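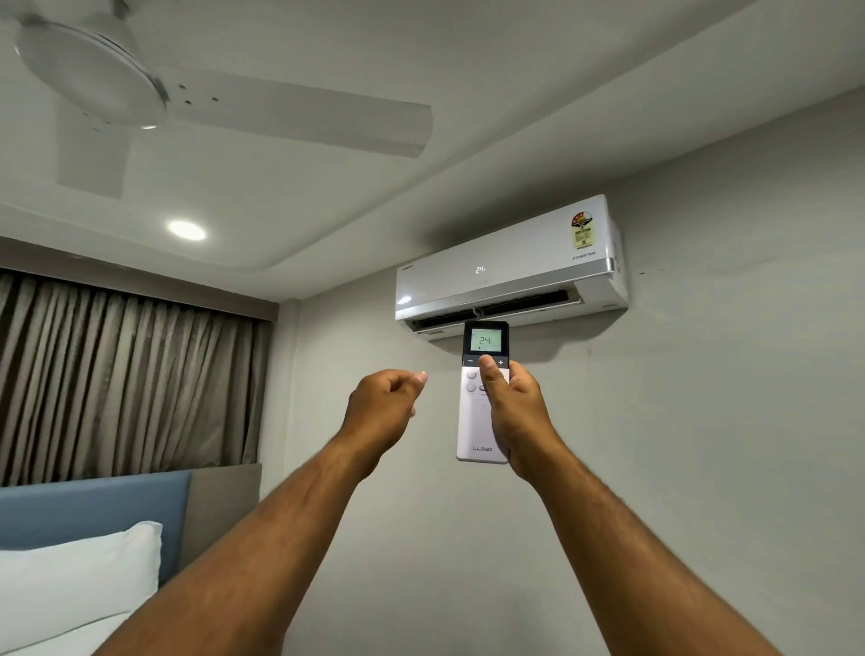 Does the glue room need to be at a fixed temperature before we mix hide glue?
Only the work does. Warm the joint faces and keep drafts off the bench, and the glue stays open long enough to close the clamps.

24 October 2026

Soaked a fresh batch, 70 g of granules in cold water, left covered on the shelf. Took it up in the double pot and held it under a simmer. Strained through the old cotton. Good color, no smell. Ran off the brush in a thin string, so no more water added.

Glued the back seam on the Cabello viola. First try skinned over before I had the second clamp on. Cleaned it off with hot water, let the wood dry for an hour, warmed both faces with the lamp and tried again. Closed up fine, small even bead all along. Leave it alone until tomorrow.

Test strips, spruce to maple, same batch:
Strip 1, cold wood: broke clean at the glue line.
Strip 2, warmed: tore spruce fibers, as it should.
Strip 3, warmed, sized first: same as 2. Not worth the extra step on side grain.

Cheuk-hei Chung wants to try the Nurisska granules next. I have 200 g left of the old ones and would like to finish those first.

Covadonga Cifuentes has the long cauls. Need them back for the Trultmont cello.

The blue-handled brush is shedding. Threw it out. Order two, plus cotton for straining.

Still to do: label the jar, scrape the clamp pads, cut six more strips.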